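Notebook, July, afternoon. Trial of the Nollatico hand gripper kit

Brodie Partington asked me to write down my impressions before we answer Welia about the offer. They want to lend us the kit for 20 days, and after this we must buy it or send it back. The price for 6 units is better than I expected, but the spare parts are listed separately and I did not yet receive that list.

Today I went through the living room tasks. The handle is comfortable for me, also after a long session. My wrist became tired on the low objects, where one has to bend and keep the fingers level at the same time. Bins are the worst of these. I tried 6 approaches and I liked only 2 of them. The wide opening is enough for a household bin, but I must look down all the time to see if both fingers are at equal height.
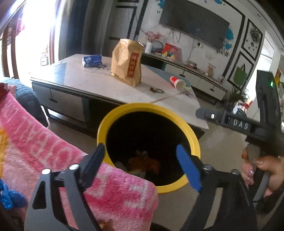
Living room, yellow bin. Fingers open on both sides of the rim, green light on.

The manual from Nollatico says very little about the indicator light. It has one line for green and nothing for blinking. I wrote to Kiren at Welia to ask for the complete table.

Compared with the Craddock tool from last year, the linkage is easier to reach for cleaning. I would like a softer spring, or at least the choice of it when ordering.

To do: weigh the unit with the cable, repeat the bin with the left hand, ask if the finger pads are sold in pairs. Brodie has the loan form and it still needs a signature.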